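About Wallcombe

Wallcombe is a textile care and repair company. We clean, mend and re-finish garments for hire firms, theatre wardrobes, resale shops and private customers. The company was set up by Niloufar Sharifi and Teodor Løken, who had both worked in industrial laundries and wanted a smaller plant with shorter runs. It now employs 31 people on one site.

What we do

Work is divided between three departments: wet cleaning, solvent cleaning and repair. Items are tagged on arrival and sorted by fibre, dye type and trim. Wet cleaning is the default for cotton, linen and most synthetics. Solvent cleaning is used for structured wool, lined coats and anything with a glued interlining. The plant handles up to 450 items a day, and standard turnaround is 5 working days.

Denim is booked in as its own category. Indigo sits on the surface of the yarn and comes away with friction, so denim is washed inside out, at low fill, with a neutral detergent. Leather patches are checked before washing and are removed and sewn back on if the customer agrees. 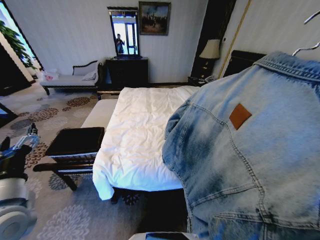
Faded denim jacket with leather back patch.

Repair is run by Jeanine Verschueren. Her department replaces zips, relines sleeves, darns knitwear and rebuilds worn seams. Thread is matched for weight as well as colour, and the original stitch length is kept where the cloth will bear it. We do not take fur, wetsuits or motorcycle leathers.

Equipment and water

The wash floor has 22 machines of different sizes. Rinse water from the final cycle is filtered and used again for the first wash of the next load. Lint is collected at two points and sent for disposal as dry waste. Afshin Nikzad is responsible for maintenance and for the monthly water tests.

Trade accounts

Trade customers are given a fixed collection slot and an itemised report with each return. Accounts are managed by Gemechu Dinsa. New accounts are not opened in December, when the plant is committed to theatre work.

Page last revised February 2, 2020.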